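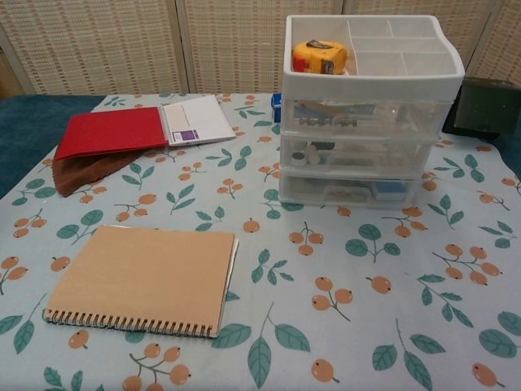
Parport

Parport is a small harbor town on the north shore of Lake Aranda, known mostly as a stop for hikers and ferry passengers. Permanent population 990. In July the number of people sleeping in town on a given night can be well over that.

Geography

The town sits on a narrow shelf between the lake and the Wusdale hills. One main street, runs parallel to the water. Side streets are steep and some end in stairs. The nearest railroad station is at Wusdale, 8 miles inland, connected by bus.

History

Fishing settlement at first, later a timber port. Logs came down from Wusdale by chute and were rafted across the lake. The chute was abandoned when the valley road opened; stone footings are still there above the cemetery. After the sawmill closed the town lost a third of its residents in a decade. Tourism started slowly, with rooms let in private houses, and picked up once the ferry went to a year-round schedule.

Accommodation

There are 300 guest beds in town, most of them in family-run guesthouses. The biggest hotel is the Aranda, in the old customs building facing the pier. A hostel operates in the former mill office, spring to fall only. Camping is allowed at the east beach but not on the pier side. Breakfast is usually included in guesthouse prices, dinner usually isnt.

Transportation

Ferries are run by Fetix, which took over the route from the county. The crossing takes 50 minutes. Foot passengers and bicycles only, no cars. First boat leaves at 6:40 a.m., last one back at 7 p.m., later in summer. Tickets sold on board or at the kiosk. In high wind the boats are held in port and a replacement bus goes by the lake road, a much longer trip.

Attractions

- Old pier and signal house. Small exhibit on the timber trade, free.
- Wusdale Trail. Starts behind the church, climbs 700 feet to a lookout. Marked in yellow. Muddy in spring.
- East beach. Gravel, shallow water, a changing hut.
- Smokehouse row, four sheds, two still in use. Smoked whitefish is sold there in the mornings untill it runs out.

Climate

Cool summers, wet falls. The lake rarely freezes on the Parport side but the inner harbor often does. Fog is common before noon in October.

See also

Lake Aranda
Wusdale
Fetix ferry routes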